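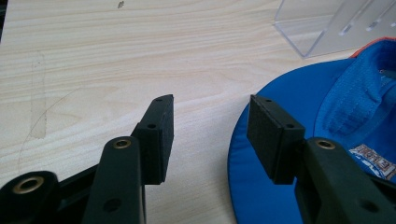

Undulell is a teaching and demonstration centre for practical automation, serving manufacturers, training colleges and secondary schools across the Prarnmont district. The centre was established to give employers and students direct access to working equipment before they commit to a purchase, a course or a trade. Much of its teaching begins at bench level, with a pair of black gripper fingers, a pad at the tip of each, and an everyday article such as a blue cap lying on a pale wooden table. Soft goods of this kind are a regular part of the program. A cap has a stiff brim and a crown that gives way under pressure, and visitors are asked to consider where they would take hold of it before they are offered the tool themselves.

Our premises

The centre occupies the ground floor of the Ollus Building, with level access from the street and from the rear car park. The demonstration hall covers 295 square metres and is divided into 4 bays: handling, inspection, packing and maintenance. Each bay has its own benches, storage and isolation switch, and may be booked separately. A seminar room adjoins the hall and seats 40. Tea and coffee facilities are available to all booked groups.

The handling bay is the one most visitors see first. Work there is carried out with hand-held grippers as well as with arm-mounted equipment, so that participants can learn how the fingers open and close and how a pad meets a surface before any programming is introduced. Participants in the longer sessions also learn to remove and refit pads, inspect bushings for wear and record their findings in the bay logbook.

Our programs

Undulell offers three streams of activity. The Industry Stream is intended for small and medium-sized employers considering automated handling for the first time. Participants are encouraged to bring samples of their own product, and our staff prepare a short written assessment following the visit. The assessment is advisory and does not recommend a particular supplier.

The Schools Stream is open to students in the final three years of secondary education. Sessions are aligned with the technology curriculum and are supervised by the accompanying teacher together with a member of our instructional staff. Class sets of safety glasses are supplied.

The Abubakari Program supports adults returning to technical work after an absence. It combines evening instruction with bench practice over one term and leads to a certificate of completion. Applications for the next intake are considered in January. Enrolment fees may be paid by instalment.

Open day

The centre opens its doors to the general public once each year. The next open day will be held on Thu 9 December, from mid-morning until late afternoon. Admission is free and no booking is required for the demonstration hall. Places at the seminar room talks are limited and will be allocated at the reception desk on arrival.

Demonstrations will run throughout the day in all bays. In the handling bay, visitors may try the grippers under instruction, using caps, clear acrylic stands, cartons and other items from the centre's collection of practice articles. In the inspection bay, staff will show how a camera system is set up to recognize a misplaced label. The maintenance bay will present a partly dismantled arm, with instructors on hand to answer questions about apprenticeships and further study.

Last year's open day received 519 visitors, a considerable increase on the year before, and opening hours have been extended accordingly. Children under the age of twelve must be accompanied by an adult at all times. Closed footwear is required in the hall, and long hair must be tied back at the benches.

Governance and funding

Undulell is a not-for-profit organization. Its operating costs are met through course fees, employer memberships and an annual contribution from the Prarnmont Training Fund. Equipment is purchased or held on loan under written agreements, and the centre receives no commission on sales. An annual report is available on request from the centre office.

Arranging a visit

Group visits may be arranged on weekdays throughout the teaching year. Requests should be made in writing at least three weeks in advance and should state the size of the group, the stream of interest and any access requirements. Schools are asked to provide the name of the supervising teacher. Confirmation, together with a site map and safety information, is sent once a bay has been reserved.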